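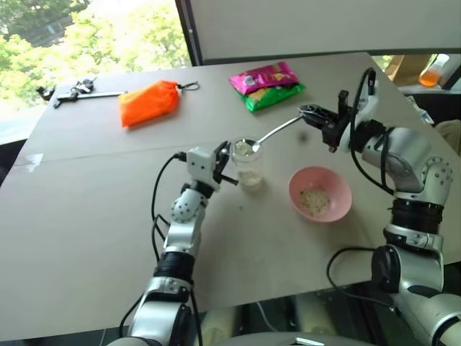
3.2 Serving dry food by the spoonful

Spooning out dry food is one of the commonest jobs in a kitchen, and it is done with very little thought. Oats, rice, couscous and similar foods are moved from a bag to a bowl, from a bowl to a cup, and often back again when too much has been taken. In the earlier part of our study we looked at pouring. In this section we deal with the spoon, and with the vessels that the food is taken from and put into.

We treat the spoonful as having three stages: loading, carrying and emptying. Loading depends most on the depth of the food. When a bowl is full, the spoon can be pushed in at almost any angle and comes up heaped. When only a shallow layer is left, the spoon has to be laid nearly flat and drawn towards the side, where the grains gather against the wall. People who took part in the home sessions at Kemeys changed from one way to the other without remarking on it, usually well before the bottom of the bowl could be seen.

Carrying is the shortest stage if the two vessels stand close together. Most of the grains found on the table after a session lay between the bowl and the cup, and a wider gap gave a wider scatter. Moving the bowl nearer was the most common correction, though several people tipped the cup towards the bowl and left the bowl where it was.

Emptying gave the most trouble. A cup has a narrow mouth compared with a bowl, and a tablespoon takes up much of it. The bowl of the spoon must be lowered past the rim before it is turned, or grains fall down the outside. Once inside, there is little room to turn it, and the handle comes to rest on the rim. In a light plastic cup with only a little food at the bottom, this is enough to push the cup over. For this reason the cup is normally steadied near the top while the spoon is at work (Figure 4). A heavy mug was rarely held in the same way.

Figure 4. A metal spoon in a clear plastic cup, with a pink plastic bowl of pale grains beside it. Orange pouch and snack package further back on the table.

The clear cup has one plain advantage, in that the level can be read from the side. With mugs and painted beakers, people bent over to look in, or stopped early and gave the vessel a shake. Shaking also levels the heap that forms under the spoon. We recorded levels only after the food had been shaken flat, as a heaped surface gave readings that could not be compared.

The size of the grain mattered less than we had expected. Couscous ran off the spoon at a smaller tilt than rolled oats, which tended to hold together and then drop all at once. Rice fell between the two. Damp was a greater nuisance. In the sessions held in January at the Prernstead kitchen, where food was stored beside an outside wall, the oats clung to the spoon and a tap on the rim was needed to clear it. Those sessions are marked separately in our tables.

Other things were left on the table throughout. In the Stultach trials the surface had been cleared beforehand, and the work was tidier than anything we saw in people's homes. A bag or packet behind the cup limits how far the elbow and handle can swing, and it also gives spilt grains somewhere to lodge. We therefore asked that tables be used as they were found, with only liquids and sharp items taken away.

The weighed part of the study used 50 servings from each vessel type. Each bowl was topped up from a 1000 g bag after 17 servings, so that both deep and shallow layers were covered. Spilt grains were brushed up and weighed at the same point. The results for the cup and the mug are given in Section 3.3, and those for the wide dish in Section 3.4.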